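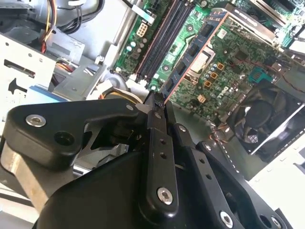

Blue memory module and green motherboard, with the case open

Gakstead Refurbished Desktop, with Unda Office Bundle

We have been selling second-hand desktops from our shop in Ballard for a good while now, and this is still the one we'd happily put on our own mum's desk. It's a plain, sturdy machine for letters, email, photos and the family accounts, and it comes with 8 GB of memory, which is plenty for most homes (and there's room to add more later if you catch the bug!).

Every desktop is cleaned, given a fresh hard drive and left running overnight before it goes in its box. You also get a keyboard, a mouse and the Unda office programs ready to go — no fiddling with discs. The Orozco screen is sold separately, but do ask, as we often have nearly new ones out the back.

Price £211, or £273 with the screen. Guarantee 2 years, parts and labour. Delivery is free locally, and we'll gladly carry it upstairs and plug it in for you — just mention it when you order.

14 shares
3 comments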